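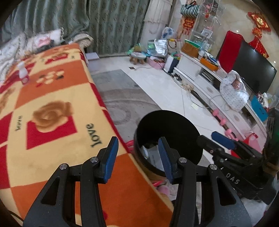

# Bedroom reset weekend: blanket stays, everything else is up for debate

**Limsakul406** — May 2, 2026

Okay, I'm finally doing it! The bedroom has turned into the bedroom plus TV room plus gym plus storage, and I have the whole weekend to sort it out. I want to keep it colorful. The orange, red and yellow checkered blanket with the big rose and "love" on it is my favorite thing in the apartment and I will be building the room around it, so please don't suggest beige.

What I need help with:

- the stuff on the floor at the back (stool, insulated bag, pink box, assorted bags)
- the top of the TV cabinet, which collects boxes like it's getting paid
- the round black container by the foot of the bed. Useful there, or in the way?

**tritero_19**

Love that blanket!! And the red wall hanging with the gold characters picks up the red in it so well. I'd leave that whole wall alone, tassel and all.

For the cabinet, try taking every box off and living with it bare for a day. I did this in June last year and only put back two things. The baby bag can go on a hook behind the door, it's the kind of thing you grab on your way out anyway.

**Stotetti**

Disagree on the hook. A baby bag gets heavy once it's packed, and hooks on hollow doors pull out (ask me how I know). Keep it on the cabinet, at the end nearest the door, and clear the boxes around it.

I'd move the round container though. The foot of the bed is exactly where you walk at night.

**tritero_19**

Fair, I have solid doors so I never thought about that. A hook screwed into the wall, then?

**Limsakul406**

Renting, so no new holes. Bag stays on the cabinet! The container I'm less sure about — I like having it within reach when I'm folding things on the bed.

**brellstead256**

Put it on the other side of the rug, next to the stool. It's only a few steps and you get your walkway back. Speaking of the stool, that round white top would make a sweet little bedside table. Lamp, glass of water, done.

Also, the dumbbells in front of the TV are in the perfect spot and I won't hear otherwise. Mine lived in a closet and I never once touched them. Out where I can see them, I use them most mornings.

**Stotetti**

Until you kick one barefoot on tile. Slide them under something! And while you're down there, get that power strip up off the floor. Stick-on clips along the back of the cabinet hold it fine and mopping gets so much easier.

**Limsakul406**

Clips are going on the shopping list, and I'm stealing the bedside stool idea. Dumbbells stay out, sorry Stotetti, but I'll push them up against the cabinet.

Starting with the bags at the back tonight. Does anyone have a good way to store an insulated bag? Mine never folds down as flat as I want.

**brellstead256**

Don't fold it! Fill it with the other bags and zip it up.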